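Start with one plate

People who join the shared workshop on Turdale Lane with a robot in mind tend to ask the same thing first: how soon can it do something useful? My answer has changed over the past two years. I now think the first year of a home robot should go to jobs so dull that you are embarrassed to show them to your family.

I say this as someone who did it the other way. In May I wanted an arm that would empty a whole dishwasher. I spent 628 dollars on parts before I had written down what a finished job looked like. I had a mount that could hold far more than it needed to, and a program that tried to handle cups, bowls, lids and forks from day one. When a run failed I could not say why. It might have been the grip, the light, the calibration or the cable that kept snagging on the elbow joint.

So I cut the job down. One plate, one rack, a plain table. I called the new version Norirex, mostly so the old folder could stay closed. I set myself 200 runs before I would allow a second dish, and I kept a paper log with the date, the start position and what went wrong.

The log was worth more than the hardware. It showed that most of my failures came in the last bit of the approach, when the fingers were nearly at the rim and the plate was a few degrees off from where the program thought it was. I had been planning to buy a stronger motor. A stronger motor would have pushed the plate over faster.

I know the argument against this. Hobby time is short, and a person with two free evenings a week wants to see something happen. Fair enough. But I have watched big builds in our shop go under a tarp by winter, and the small ones are still being worked on.
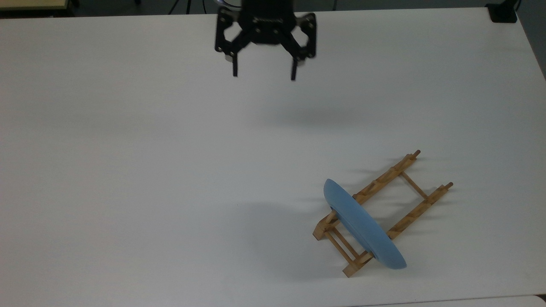
Holger Ljungberg disagrees with most of this. He wrote to me that a plate in a rack teaches you about a plate in a rack, that kitchens are messy, and that a builder who waits for a perfect log before adding a cup will be surprised by the cup anyway. He would add clutter in the first week and accept the failures.

He has a point about the cup. I still want to know which failures belong to the cup and which were there before it, and I can only tell if the plate is boring by then. Mine is close. The cup goes on the table after run 200.

Contact the Virnthorpe Workshop Newsletter | Copyright Virnthorpe Workshop | Back to top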